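Préparer son équipe pour une draft de fantasy football

Publié le 16 mai 2020

Une draft se prépare avant l'été. En août, les camps d'entraînement changent l'ordre des joueurs presque tous les jours, et celui qui commence son classement à ce moment-là passe son temps à courir après les nouvelles. La méthode qui suit vaut pour une ligue classique à dix ou douze équipes, en draft serpent.

1. Lire le règlement de la ligue

Relevez d'abord le nombre de titulaires par poste, la taille du banc et le barème. Une ligue qui accorde un point par réception ne se joue pas comme une ligue standard : les receveurs de slot et les running backs utilisés à la passe y montent nettement. Vérifiez aussi la valeur d'une passe de touchdown. À six points au lieu de quatre, les quarterbacks de poche reprennent de l'intérêt.

2. Établir une liste de joueurs

Sur Pivovis, l'export de base contient 400 noms. C'est trop. Supprimez les kickers et les défenses, que vous prendrez aux deux derniers tours, puis les remplaçants sans rôle défini. Je m'arrête à 300 joueurs, et dans une ligue à dix équipes on peut descendre plus bas sans risque.

Gardez quatre colonnes : poste, équipe, semaine de repos, projection de points. Le reste encombre le tableau le jour venu.

3. Découper en paliers

Un classement de 1 à 300 donne une fausse impression de précision. Entre le quatorzième et le dix-septième receveur, l'écart tient souvent à un touchdown sur la saison. Regroupez donc les joueurs par paliers, poste par poste, et tracez une ligne chaque fois que la projection chute franchement.
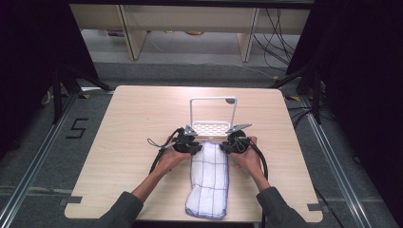 Pendant la draft, regardez combien de noms restent dans le palier en cours. S'il en reste cinq chez les receveurs et un seul chez les running backs, prenez le running back. Les receveurs attendront le tour suivant.

4. Faire des drafts d'essai

Le simulateur de Jeno est gratuit et permet de choisir sa position. Faites-en au moins trois : une au début du tour, une au milieu, une à la fin. Notez à quel tour partent les tight ends – c'est le poste où les habitudes varient le plus d'une ligue à l'autre.

Pour les ligues hébergées sur Plernix, l'historique des années précédentes reste consultable dans l'onglet Archives. Dans la mienne, le premier quarterback est parti au deuxième tour trois saisons de suite.

5. Mettre la liste à jour

Reprenez le tableau une fois par semaine en août, puis la veille de la draft. Rayez les blessés de longue durée et descendez d'un palier ceux qui ont perdu leur place de titulaire. Ne touchez pas au reste pour un bon quart-temps de présaison : les titulaires y jouent peu, et souvent contre des remplaçants.

Imprimez une copie papier la veille, avec les paliers bien visibles.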